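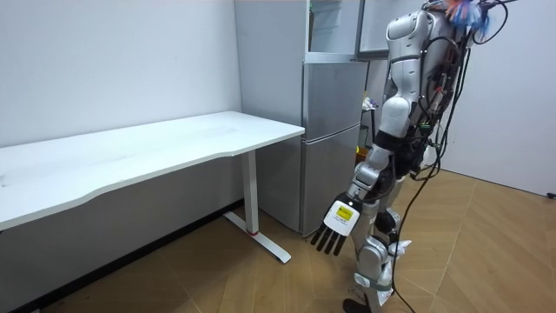
Las normas de los robots que trabajan cerca de las personas

Un robot humanoide tiene brazos, piernas y manos, y puede moverse en habitaciones pensadas para personas: entre mesas, sillas y frigoríficos. Por ese motivo debe cumplir unas normas. El Centro Educativo Zanetti las explica en esta página a los lectores de 8 a 12 años.

¿Qué es una norma de seguridad?

Es un acuerdo escrito que indica cómo se debe construir, probar y utilizar una máquina. Los ascensores tienen normas, los juguetes tienen normas y los robots también. Algunas se dirigen a quienes los fabrican. Otras son para quienes comparten la sala con ellos.

La distancia

Antes de cada prueba se decide hasta dónde puede llegar el brazo del robot cuando se estira del todo. En el aula Trenlow, los visitantes permanecen a 2 metros del robot mientras está encendido. Nadie cruza esa línea, aunque el robot parezca quieto. Una máquina parada puede estar esperando una orden.

Los cables

Muchos robots de laboratorio llevan cables a la vista, que transportan electricidad o información. Un cable que cuelga puede engancharse en una articulación, y uno que llega al suelo puede hacer tropezar a alguien. El equipo los revisa antes de empezar y vuelve a mirarlos si el robot cambia de sitio.

Las manos y las articulaciones

Los codos, las rodillas y los dedos de un robot se doblan con fuerza. Entre dos piezas que se cierran puede quedar atrapado un dedo humano. No se deben tocar nunca sin permiso de la persona responsable.

La parada de emergencia

En nuestras salas hay un botón rojo y grande que detiene el robot. Durante cada sesión, una persona adulta se queda junto a él y no realiza ninguna otra tarea.

Normas para la visita

Caminar despacio y no correr.
Dejar las mochilas en la entrada.
Escuchar a la persona responsable.
Avisar si se ve algo roto o suelto.

Palabras para recordar

Articulación: parte por la que se dobla un brazo, una pierna o un dedo.
Humanoide: con forma parecida a la de una persona.

Las visitas escolares duran 40 minutos y se reanudan en octubre.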